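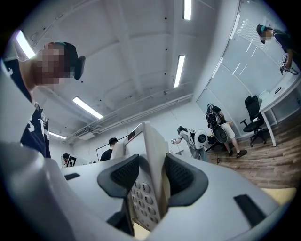

Unit 4: Porting a Mobile Application

Required reading: the Fundeo porting report, sections 2 and 3. Students should bring a printed copy to the seminar.

A port is a second version of an application, written for a platform other than the first. This unit follows Plundico, a drum sequencer that was sold for one platform before its developer, Boychuk, began work on another. The first port left out file export and shared sessions. Reviewers noticed both omissions, and 41 of the early support requests concerned export alone.

Terms to know: feature parity, audio latency, minimum supported version, staged release.

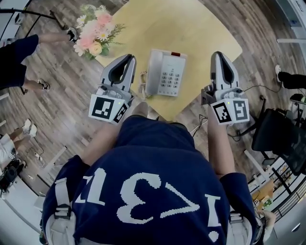
DILTUSACH, September

Release notes for the second port were issued to more than 3000 registered users. They list three changes: export to a common audio format, a redrawn settings menu, and a smaller audio buffer on recent devices. Older devices keep the original buffer size of 997 samples.

Assignment

Write a memorandum of 600 words to the developer. State which missing feature should be restored first and what it would cost in testing time. Refer to the release notes at least twice. Submit the memorandum through the course page by noon on the day of the seminar.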